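Hanging up the spoons, one at a time
13 April 2024

I've been putting off this post because the task sounds so dull when I write it down. You take a kitchen utensil and hang it on a stand, or you take it off again. That's the job. I've been doing it with a pair of hand-held grippers for most of my working week, and I've learned enough that I want to get it down before I forget.

The project is called Irkex. When I joined in October we were teaching the arms by remote control, sitting at a desk with a leader arm in each hand and watching the follower arms copy us. It worked for big, slow jobs like moving boxes. For anything that had to go over a hook it was miserable. There was a small lag, and you couldn't feel when the handle touched metal, so you'd push too far and the stand would go over. My best session on the old setup was 21 good demonstrations in a full afternoon, and I had a sore neck at the end of it.

Now we hold the grippers ourselves. You squeeze, the fingers close, and the position of each gripper is worked out from the marker plate on top. The motion is your own, at your own speed, and the robot gets trained on it later. I was sceptical, mostly about the weight, but after a day or two I stopped noticing it.
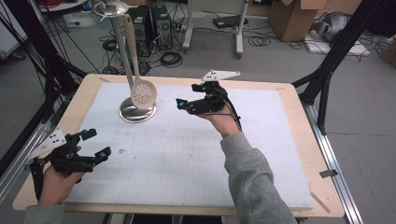

Right gripper lined up with the slotted spoon on the stand.

The stand has a round metal base and a dish-shaped top, and it's shinier than I'd like. Polished steel throws reflections around, and I did wonder whether the model would get confused by them. So far the bigger problem has been me. Here are the mistakes I kept making in the early sessions.

I grabbed too low. If you take a spoon near the bowl, the handle swings when it comes free, and then you spend ages chasing it with the other hand. Higher up the handle is much better.

I rushed the lift. The handle has to go up before it comes out, and if you pull it straight toward yourself it catches. A person fixes that with a little wiggle and doesn't think about it. The robot copies the wiggle, including when there's nothing to wiggle free of. I threw out a whole morning's work for that reason.

I forgot the other hand. If the left gripper isn't doing anything, it should still be held somewhere sensible and fairly still. Mine used to drift around while I concentrated on the right, and the drift ended up in the data with everything else.

We had four utensils in rotation at first and went up to seven. The slotted spoon is the one I like best. It's light and the handle is long enough to forgive a sloppy approach. The ladle is the worst of the lot - all the weight is at one end and it turns in the fingers if you don't squeeze hard.

As of Friday the count for this task was 854 demonstrations between the whole team. I don't know how many of those are mine. We throw out anything where a utensil is dropped, unless it's picked up again cleanly, in which case it goes in a separate folder called Buvon. (The folders are all named like that. The main one is Pan, which caused some confusion when we started talking about cookware.) The recoveries have been more useful than I expected. When the arm fumbles a spoon now, it sometimes goes back for it, and it never did that when we only trained on tidy runs.

One habit I've picked up is watching my own recordings at lunch. The camera on the gripper sees the job from right behind the fingers, and that's a very different view from the one I have standing over the table. Things I thought were obvious are hidden by a finger half the time. If the base of the stand is covered up when I'm coming in, the robot won't see it either, so I've started coming in from a bit further out and turning my wrist later. It feels awkward, but the footage is better.

It also shows up how grubby the table gets. I give the board a wipe when I remember to, and I don't remember often enough. 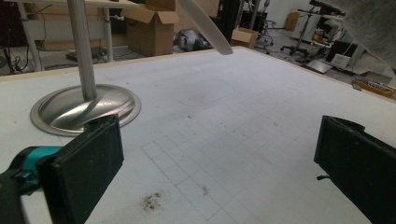 What's next

We're moving on to putting utensils back on the stand, starting from flat on the table. I tried a few on Thursday and it's a lot harder than taking them off. Picking up a flat handle with two padded fingers is fiddly, and then you've got to rotate it upright without hitting the pole.

After that the plan is to run the trained model on Costel, our two-armed robot, with a different stand from the one we've been using. My guess is it'll cope with the spoon and struggle with the ladle. I'll post the results either way, once I've got enough runs to say something useful.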